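I spent part of April rewriting our handling rules for humanoids in furnished rooms. The old Skurnivo sheet ran to 26 clauses, and Igor Urban cut most of them.

Yellow garment, gray bed: 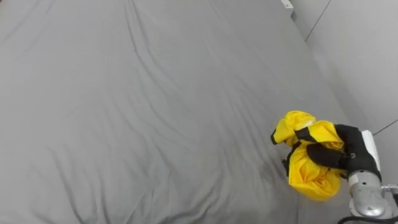
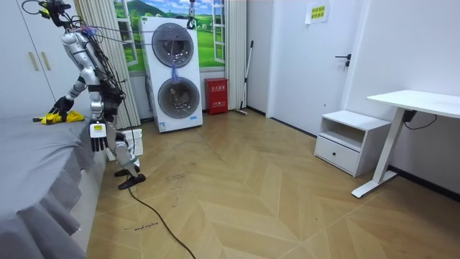
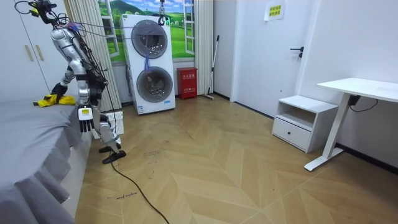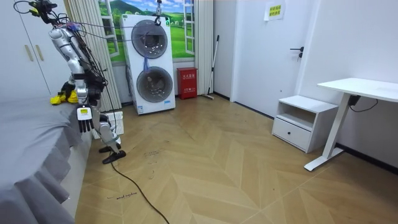 Clause 2 is the one I would keep if I had to drop the rest. The overhead line is checked before power-on and again after every change of station. Slack is set with the robot standing, then tested at its deepest bend.

Floor cables are routed on the side away from the next step. Tape is allowed – mats are not.

Grip force on clothing stays at the low preset. Straps and buckles count as hard parts and get their own entry in the log.

Wurwood wants the stop button within reach of a seated operator. I have left that open until the next revision.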